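关于我们:开放日与现场演示

Rullalard自动化培训中心

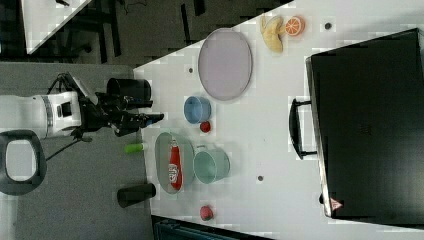

先把话说在前头:我们不卖机器人,也不替卖机器人的人说话。Rullalard是一家培训中心,主要给中小工厂、仓库和中央厨房的技术人员上课,教他们怎么看懂一份自动化方案,怎么在验收时提问题,怎么判断一条线该不该改。开放日是我们对外的一扇门,每年办两次,一次在二月,一次在五月。来过的人大概都知道,我们的开放日不放宣传片,也没有开幕致辞。

我们为什么对演示有戒心

中心成立之前,我们几个创办人都在甲方干过。甲方的人看过的演示太多了:展台上灯光打得很好,零件是挑过的,位置是量过的,程序跑了一个下午都不出错。合同签完,设备进了车间,换一批料就停机。供应商说是现场条件不符,现场说当初看的时候没有提过条件。两边说的都对,钱已经付了。

所以我们对“演示”这个词一直不太客气。一段演示能说明的事情很少,它说明这台设备在那一天、那张桌子上、对着那几样东西,做了那几个动作。至于换一个杯子行不行,杯子倒了行不行,晚上关掉一半的灯行不行,都得另外问。大多数参观者不问,大多数讲解员也不主动讲。

我们办开放日,就是想让人养成问的习惯。

演示台上摆的是什么

目前的桌面抓取演示用的是一条白色机械臂,末端装黑色夹爪,腕部上方有相机。桌上放的都是家常东西:浅紫色的椭圆盘子、浅蓝色的碗、浅绿色的盘子、薄荷绿的金属杯、一瓶番茄酱,还有毛绒香蕉和半个橙子。碗是侧着的,金属杯也是侧着的,番茄酱瓶横在盘子里。

经常有参观者觉得这一套不够“工业”,问能不能换成轴承或者齿轮。工业件我们在另一间教室里有,但开放日坚持用家常东西,理由很朴素:每个人都拿过杯子,知道一只倒着的杯子该从哪里下手。看机器去拿杯子,外行也能看出它犹豫、绕路、夹偏。换成齿轮,大家就只会点头了。

另外说一句,毛绒玩具是很好骗人的。它软,夹歪了也不会滑,看上去成功率就高。我们在讲解时会把这一点讲出来,请参观者不要拿香蕉的表现去推断金属杯的表现。有厂商代表听了不太高兴,我们理解,但讲解词没有改。

开放日的规矩

开放日每场限70人,分组进演示间,每组一名讲师带队。每组在演示间停留的时间足够看完一轮完整的动作,包括失败的那些。我们的规矩写在入口处,这里再抄一遍:

演示过程中不剪辑、不暂停重摆。夹空了就是夹空了,讲师会告诉大家刚才哪一步出了问题;如果讲师自己也不知道,他会说不知道。

参观者可以要求换物品的位置。由讲师去摆,参观者本人请勿进入机械臂的工作范围。

参观者带来的物品,经讲师看过以后可以上桌。玻璃、刀具、带液体的敞口容器不行。

每一次尝试都记录,成功和失败记在同一张表上。表在出口处,谁都可以翻。

最后这一条执行起来比想象的麻烦。最初我们只记“成功”和“失败”,后来发现不同讲师的标准差得很远:有人认为拿起来就算,有人认为放稳了才算。现在统一按“放到指定位置并松开后不再移动”计算。按这个标准,自开放日设立以来一共记录了2,423次尝试,其中1,355次成功。这个比例放在任何一本产品手册里都不好看。我们把它写在“关于我们”里,是希望报名的人来之前心里有数。

也请不要把这两个数字当成对某一款设备的评价。几年里台上换过不同的夹爪、不同的软件、不同的物品,有些物品是参观者特意带来为难它的。数字混在一起,只能说明我们的台子上发生过什么。

合作单位,以及我们怎么和他们相处

演示间的设备和课程内容有三家合作单位参与。

Utico提供部分夹爪和备件。双方协议里写明,Utico可以派人到场,但不参与讲解,也不挑选上桌的物品。

Başaran是一家做食品包装的企业,每年派技术员来上课,也把他们车间里真实的难题带给我们当教材。他们的人是开放日上最难应付的观众,因为他们一开口就问节拍和停机,不问“它聪不聪明”。

Nesero是我们和上面两家一起做的内部项目,目的是把演示记录整理成一套教学案例,重点收失败的案例。进展比计划慢。慢的原因主要是标注,一次失败到底该归到识别、规划还是夹持,三个讲师能给出三种答案。目前做完的部分只在课堂上使用,暂不公开,也不接受索取。

三家单位都不向我们支付按成交计算的费用。如果您在开放日之后决定采购某种设备,那是您自己的决定,请不要写“经Rullalard推荐”。我们为这句话跟人交涉过,不想再来一次。

我们教什么

常设课程有5门:自动化方案阅读、验收测试设计、机器人单元安全基础、视觉与夹持入门、旧线改造评估。最受欢迎的是验收测试设计,最该上而报名最少的是旧线改造评估。后一门课的结论有时候是“不要改”,老板们不太愿意为这样的结论付学费。

课堂上的演示与开放日用同一张台子,规矩也一样。学员第一天的作业是在讲师动手以前,先写下自己认为会成功的动作和会失败的动作,看完再对照。很多人对机器的高估和低估都很有规律:觉得它拿得起倒下的杯子,又觉得它分不清碗和盘子。这份作业不打分。

我们不做的事

不做替代人工的测算。常有企业希望我们算一个“一台顶几个人”,这种数字依赖的假设太多,谁出钱谁就能调到自己想要的结果。

不颁发“机器人工程师”之类的证书。学员结业时拿到的是听课证明,上面写明学时和课程名称。

不接受媒体指定的摆拍。可以来拍,拍到什么算什么。

不对“人工智能”四个字发表总的看法。讲师们看法各异,有的乐观,有的很不乐观,课间吵一吵是允许的。

如果您打算来

开放日对个人免费,企业团体请提前登记,并写清楚想看什么问题。只写“了解前沿技术”的登记表,我们会退回请您重填。演示间铺的是硬地面,站着的时间较长,请穿方便的鞋。未成年人须有成人陪同。拍照可以,闪光灯请关掉,相机识别会受影响。

带上您自己的疑问,最好再带一件您厂里真正拿不起来的东西。看完如果觉得失望,出口处有意见簿。前几届的意见簿也放在那里,批评的话没有撕掉,有几页写得比我们的讲义还清楚。

本页内容更新于2024年5月。

Rullalard自动化培训中心 教务组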